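Cell 2, Batesside
Flokico Shorts, March

Half past four in the morning and the Skorby wouldn't close. Fault 873 again. She had the manual open on her knee, torch in her teeth, thermos going cold on the cabinet.

Grip width low. Fine. She knew that. Knew it the first time.

She killed the drive, counted to ten, brought it back. Ran the whole thing in the sim before she'd let the real arm move — Mohammadi's rule, wrote on the inside of the door in marker. Model first. Then metal. The green cylinder came up on the monitor, same as always, tall as a silo from down there.

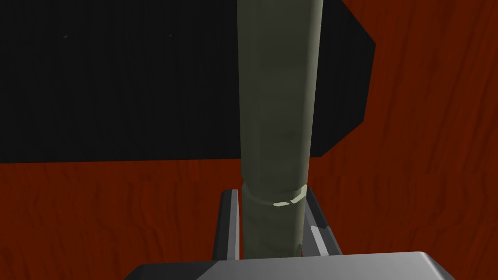

Wrist view in the sim, fingers either side, just under the pale band.

Left finger leaning in. Only a hair. She squinted, wiped the screen with her sleeve, squinted agian. Still leaning.

So not the drive. The offset. Some galah on day shift had typed it in and gone home to tea.

She zeroed the left, jogged it out, saved. Torque down from 100 to something kinder. 3000 cycles since the last grease, so she did that too, thumb and rag, swearing at the back screw.

Reset. Green light. She stood behind the gate with her hand on the stop and her heart going like a kid's.

"Go on, then," she said.

The fingers began to close.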